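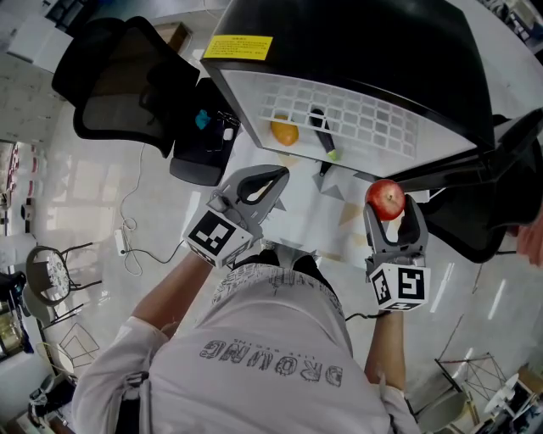

**Open-grid container on a shared work table: fruit and stationery together?**

**k_ondieki** (original post)

We have a long white table in the second-floor room at Ndung'u House. It is used for work during the day and has ended up as the place where people leave fruit. To keep things from rolling off, we put a container at the far side. It has a black rim and a white plastic grid front with small rectangular openings. Apples go in, round orange fruit goes in, and so do marker pens.

Questions:

1. Is a grid front enough ventilation for fruit at room temperature, or does the back need to be open too?
2. Is there any real objection to pens in the same container?
3. The tabletop is pale and glossy and has picked up light tan patches near the edges. What removes those without dulling the finish?

The room holds 12 people when full. Fruit turnover is two days at most for apples, longer for citrus.

Kanini

---

**rmfaume**

In order.

1. A grid on one side is adequate for a shallow layer. Air exchange matters more when fruit is stacked. If the pieces sit in a single layer and don't touch, I would leave the back alone.
2. Yes. Marker ink transfers to peel, and a cap that isn't fully seated will dry the pen out. Separate them.
3. Need to know the surface. Melamine, lacquer and powder coat do not take the same cleaner.

Also check the size of the openings against your smallest pen. If a pen can pass through the grid lengthwise, it will, usually when someone slides the container.

---

**oduor_m**

> Separate them.

Disagree on this as a general rule. A capped marker in contact with an orange is not a hazard. You peel the orange. With apples I would be more careful, but they get washed anyway. I've had pens and fruit in one tray on a front desk for years and the failures were all on the pen side: caps left on crooked, tips dried out.

What I would separate is apples from citrus. Apples give off a fair amount of ethylene. Oranges don't ripen further after picking, but the peel can still deteriorate sooner with apples next to them.

---

**rmfaume**

Over two days in an open-grid container at room temperature, the ethylene effect on citrus is too small to plan around. It matters in a closed drawer or a sealed bag. The ink matters immediately.

"They get washed anyway" depends on the building. Is there a sink on that floor?

---

**k_ondieki**

No sink on the second floor. Nearest is one flight down.

Surface: I don't have the paperwork. It is a glossy white top, smooth, no visible grain. Apart from the tan patches there are faint triangular shapes on it, low contrast, visible mainly under the overhead lights. I had assumed they were part of the surface. Now I am less sure.

---

**gbakilana**

Triangular marks could be several things:

- residue from tape or stickers that were cut at an angle
- wear from a stand or bracket with a triangular foot
- a printed pattern that has faded
- reflections from the ceiling fixture

Turn the lights off and look from a low angle with a flashlight. Residue shows as a raised edge. A printed pattern shows nothing. Reflections will be gone.

For the tan patches, start with warm water and a drop of dish soap, left on for a few minutes under a damp cloth. If they don't move, try isopropyl on a corner nobody uses. Stop if the gloss changes.

---

**imani.g**

Please don't start with melamine foam, which will be the next suggestion. It is a fine abrasive, equivalent to a grit of 2000 or 3000 depending on whose figures you accept. On a high-gloss top it leaves a matte spot that shows up worse than the stain did. I did this to a reception counter in May and the spot is still there.

Cetach gel was fine on the same counter. It smells strongly, so do it at the end of the day with the fruit out of the room.

---

**oduor_m**

I have used foam on gloss tops without trouble. Light pressure, plenty of water, straight strokes. It depends on the top.

---

**imani.g**

It does depend on the top, and Kanini has said the top is unidentified. That is the case for leaving foam until last.

---

**gbakilana**

Agree with Imani. Soap, alcohol, gel, then foam if somebody is prepared to own the result.

Kanini, a side question. Does the container have any labeling on it? If it started life as packaging or part of some equipment I would want to know before putting unwashed food in it.

---

**k_ondieki**

There is a yellow warning label on the black upper surface. Small dark print. I will read it properly tomorrow and report back.

---

**rmfaume**

That should have been in the first post. A yellow warning label usually means the thing was not sold as a fruit bowl. It may only say not to stand on it. It may also say something about contents.

Until you have read it, put a liner in. Fumitz makes a washable mesh one that can be trimmed with scissors. A clean dish towel does the same job and costs nothing.

---

**oduor_m**

A towel blocks the grid if it rides up the front. Cut it to the base dimensions or fold it under.

---

**k_ondieki**

Update, August 20, 2020.

Label: it is a load and handling warning. Do not overload, do not lift by the front panel, keep away from heat. Nothing on contents, nothing on food either way. No food-contact symbol anywhere that I could find, including the underside. I have put a folded towel in the base.

Table: lights off and flashlight, as Gladys suggested. No raised edge on the triangular shapes and they do not disappear, so not residue and not reflections. I am treating them as part of the surface. The tan patches did respond to soap and a damp cloth left on for 9 minutes. Two came off completely. One near the front edge is lighter and still there. I have not tried alcohol yet.

Pens: moved to a mug. One was back in with the fruit by mid-afternoon.

---

**imani.g**

The mug is probably in the wrong place. People put a pen down where their hand already is. If they sit on the near side and the container is on the far side, they reach over, take fruit, and let go of whatever they were holding. Put the mug directly beside the container and see if the pens follow.

---

**rmfaume**

Or divide the container. A strip of rigid plastic across the inside, fixed with two cable ties through the grid, gives you a pen section and a fruit section. You keep the habit and lose the contact. Run the ties low so the tails don't snag sleeves.

---

**oduor_m**

I will concede the divider. It is better than the mug. I would still put the apples at the open end, where people can take one without leaning across the table and shoving the chairs back.

---

**gbakilana**

Chairs are worth a look as well. If they are office chairs with armrests, check the armrest height against the table edge. Tan or gray marks confined to the edges are often armrest rub. The patches will come back in the same places if that is the cause, whatever you clean them with.

---

**k_ondieki**

They are black office chairs, one with a mesh back and padded seat, one with a curved frame. I will measure both against the edge. The Udon order for the divider strip goes in this week, with spare ties.

Remaining patch: alcohol on a test corner first, then the patch. Will post the result under this thread and not start a new one.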